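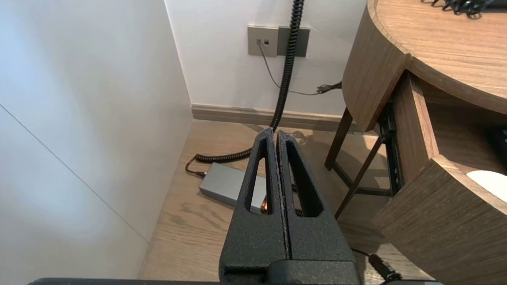

Last updated: August, text of section 5 only

Figure 3. Wrist camera view with the fingers together. The side table with its open drawer is on the right; cables lie on the floor and hang against the wall.

5. Does the grasp monitor know what it is looking at?

5.1 The claim being tested

The Skinier planner calls a grasp monitor between every pair of motion steps. The monitor takes one wrist image and returns a label, "holding" or "empty", with a score. If the score for "holding" is high enough the planner carries on to the place step. If it is low, the planner backs off and tries again. In the Effiong release notes the monitor is credited with most of the gain over the older, open-loop version. We were not convinced, and this section sets out why.

Our doubt is a simple one. A parallel gripper looks much the same closed on nothing as it does closed on something very thin. Figure 3 makes the difficulty plain: the fingers meet along a narrow seam, and each finger has a long opening in it through which the floor and whatever lies on it can be seen. A small orange light shows in the gap beside the left finger. A monitor that has learned "something bright or dark near the fingertips means holding" would be right often enough in a tidy room to pass most tests. In a room with cables on the floor we would expect it to fail, and to fail with a high score.

5.2 Test set

We collected 700 single wrist images in furnished rooms and labelled each by hand using the finger encoder reading as a check. Of these, 399 had nothing between the fingers. We did not tidy up. Wires, power supplies and open drawers were left wherever the people using the rooms had put them, as we think a test room with a bare floor would have told us little.

We then marked the subset of empty images in which a cable, plug or similar item crossed the outline of a finger or could be seen through one of its openings. There were 106 of these. We refer to them as the clutter subset. The marking was done before any model was run on the images, and the marks were not changed afterwards.

5.3 What the monitor got wrong

On empty images outside the clutter subset the monitor did well, and we have no quarrel with the published account there. On the clutter subset it was much worse. The wrong answers were also confident ones, so raising the threshold did not help much: by the time the false "holding" labels had gone, many true ones had gone with them.

We tried masking the image so that only the fingers themselves remained. This requires a mask for the openings as well as the outer edge, and the mask shipped with Plemach has only the outer edge. Anyone using that mask on a finger of this shape is feeding the background straight into the classifier through the windows. With the openings filled in, most of the false labels went away. So did some correct ones, chiefly for small objects held low down, where the openings had been giving the model a useful view. We can't say that the trade is worth making in general.

5.4 A cheaper baseline

It is fair to ask what the camera adds. We compared the monitor with a single rule on the encoder: if the fingers have closed to within a fixed distance of fully shut, report "empty". The rule has one number in it and took an afternoon to set up. On rigid objects it matched the monitor. On the clutter subset it was better, and this is hardly a surprise given that an encoder can't see the floor. It was worse on thin card and on cloth, where the fingers shut almost completely around the item, and for those objects we do think vision is needed.

Reports on learned monitors seldom include this rule. Without it, a reader has no means of telling how much of the success belongs to the image model and how much would have come free with the hardware.

5.5 Drawers and cables as obstacles

The same images raise a second worry, which we have only begun to look at. The Skistley map layer drops any surface thinner than its voxel size, and a hanging wire is thinner than that. A coiled cable in front of a wall is treated as part of the wall or as nothing at all. An open drawer does better, but its slide rail and the edge of its front panel are often merged into one block, and the planner then refuses approaches that a person would consider safe.

We have no fix to offer for either. A smaller voxel size slowed planning to the point where we stopped the runs. Until there is a better way of representing thin, loose things, we would treat any success rate measured in cleared rooms as an upper limit, and we include our own earlier figures in that.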